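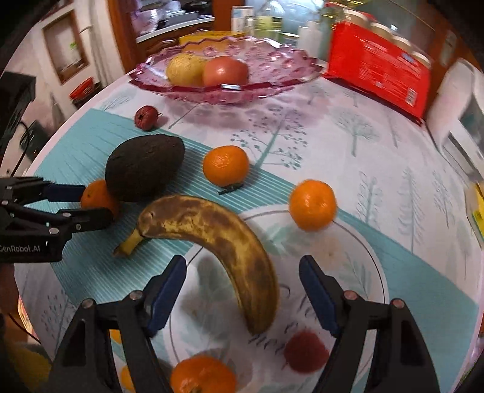 Why Do Bananas Get Spots?

Let's get one thing settled before we start. A spotty banana is not sick. It does not have the chicken pox, and you will not catch anything from it. It is just a banana that has been busy.

Fruit looks like the laziest stuff in the house. It lies around all day and never once helps with the dishes. But a piece of fruit goes on living after it has been picked. It takes in oxygen from the air, it gives off carbon dioxide, and it slowly uses up the food stored inside it. You do something very similar on the couch.

What is going on under the peel?

A green banana is packed with starch. Starch is what makes potatoes potatoey, and if you have ever bitten into a green banana you will know that it tastes a bit like a wet crayon. As the banana ripens, the starch turns into sugar. At the same time the green coloring in the peel breaks down, and the yellow shows up. The yellow was hiding in there already, waiting for its turn.

Then come the brown speckles. Parts of the peel start to break down, and chemicals that used to be kept apart get mixed together with oxygen. They turn brown. A cut apple does the same thing when you leave it on the counter and go off to watch cartoons.

So a speckled banana is usually a sweet banana. Grown-ups know this, and they use it as an excuse to make banana bread.

The gas you can't see

Ripening fruit gives off a gas called ethylene (say it ETH-uh-leen). You can't see it, and there is too little of it around a fruit bowl for you to smell. Other fruit notices it, though. To a banana or an avocado, ethylene is a message that says "Hurry up!"

Bananas make plenty of it. So do apples, pears and avocados. Put them all in one bowl and you have a group of friends daring each other to get ripe.

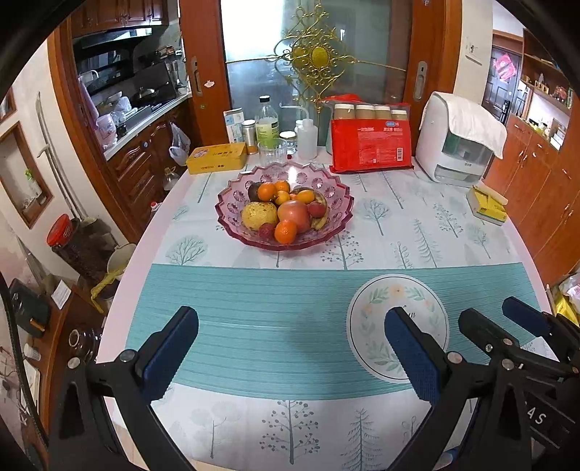 Mandarins don't join in. Oranges, lemons and their cousins do nearly all of their ripening on the tree, and once they are picked they won't get much sweeter, however long you stare at them. They can still dry out or go moldy, so please don't keep one until August to see what happens. (Seo-ah Koo, age nine, of Briltedton wrote to tell us what happens. Thank you, Seo-ah. We read your letter after lunch, luckily.)

Avocados are the odd ones. They don't ripen on the tree at all. They hang there as hard as baseballs and only begin to soften after they are picked. Some kinds turn from green to almost black as they go, while others stay green and leave you guessing. Press gently near the stem. Gently! Everyone else has to eat that avocado too.

Try it yourself

You need two green bananas and a paper bag. A ripe apple helps.

Put one banana in the bag with the apple and fold the top over. Leave the other banana out on a plate, a good distance away. Look at both of them every morning and draw what you see. Use a yellow crayon and a brown one, and be honest about the spots.

The bag traps the ethylene, so the banana inside should turn yellow first. If it doesn't, check whether somebody has been opening the bag every ten minutes to look. We are not naming names.

When you are done, eat the bananas. If they have gone too mushy even for you, peel them, freeze them and blend them with a splash of milk. Ask a grown-up to help with the blender, and put the lid on before you press the button.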